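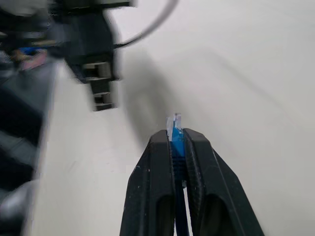 July 8, 2023
Workshop notebook, dye bench

Carrying on with the madder on wool. Mekdes scoured the remaining skeins yesterday and left them in the bucket under the sink with the lid on. I squeezed out the first seven and weighed out mordant for them before starting anything else. The Punness scale is reading properly again with the new battery. It still drifts if you lean on the bench.

Mordant: alum at the usual rate for the dry weight of fibre, dissolved in hot water first, then added to the big pot. Cream of tartar in half the pots only. Liya wants to see whether it makes the orange clearer or whether we have been adding it out of habit. Skeins with tartar have a knotted white tie, skeins without have a plain loop. Please keep to that. Last month I found two skeins with both.

Brought the mordant pot up slowly, held it below a simmer for an hour, turned the heat off and left everything in to cool. Wrote nothing down while it was cooling and should have. I think the lid was off for part of it.

Madder: ground root, the bag marked Liepiņa. Soaked overnight in tap water in the enamel pot. Poured off the first soak into the yellow jug and kept it, as Ivan says the browns come off in that water and he wants it for his paper samples. Label on the jug, do not tip it out.

Second soak went into the dye pot with a pinch of chalk. Our water here is soft and the last batch without chalk came out the colour of weak tea. Mitiku's batch at Ballbridge, same root, had no chalk and was a good brick red, but they are on bore water there. I would like a bottle of it to try. Have asked him.

Temperature is where I keep going wrong. Went in cold, brought it up over most of the morning, aimed for 60 and watched the thermometer. The small ring on the Wukberg hotplate overshoots badly. At the lowest mark it still climbs, so I was switching it off and on by hand. It got to 74 at one point while I was on the phone. Pulled the pot off and stood it on the tiles until it dropped. If these come out brownish, that is where it happened.

Held until after lunch. Stirred with the dowel every so often. Did not crowd the pot this time and the skeins moved freely.

Results, wet:

White tie (tartar): orange red, fairly even. One has a pale patch near the tie where I had it too tight.

Plain loop (no tartar): deeper, more towards red, a bit dull. I prefer it. Liya may not.

Need to see them dry before anyone decides. They are on the rack by the back window, out of direct sun. Leave them there please, even if you need the rack. There is a second one folded behind the door.

Exhaust bath: still plenty of colour in it. Put the short lengths of silk in at room temperature and left them. I'll look tomorrow. Mahlet said she had a nice coral on silk from an exhaust bath once, left for two days, but she doesn't have the notes any more.

Iron: mixed a small jar of iron water to try on offcuts of the plain loop yarn. Dipped for a minute, rinsed, dipped again. Goes to a purple brown very quickly. The second dip was too much and the yarn feels rough already. One short dip would be enough for what we want. The iron jar has its own spoon, now tied to the handle with red string. Do not use that spoon in anything else. The grey streaks in June's weld yellow were almost certainly from the spoon.

Light test: put the strips from the last round back in the window with half of each one covered by card. The cochineal ones have hardly shifted. The logwood has gone visibly browner on the open side, which is what we expected. Weld somewhere in between. I wrote the start date on the back of the card in pencil.

Yarn on hand: the order for the banner is 4000 metres and we are well short in the finer weight. Ivan to ring the mill. If they can only do the thicker two-ply, I'd sooner wait than mix them. It takes the colour differently and it will show across a width.

Bench things:

- Tap on the left sink is dripping again, washer I think.
- Low on pH strips.
- The strainer cloth has a hole. I doubled it over for today but root got through and I was picking bits out of the skeins while rinsing.
- Spent root is in the bucket outside for the compost. Mordant water kept for reuse, topped up, in the drum with the blue lid.

To do next: dry weights, swatch cards for all seven, then repeat the plain loop batch at a steady 60 using the large ring with the heat spreader under the pot. Mekdes is in first and will check the silk. If it has gone past coral, take it out and rinse it, don't wait for me.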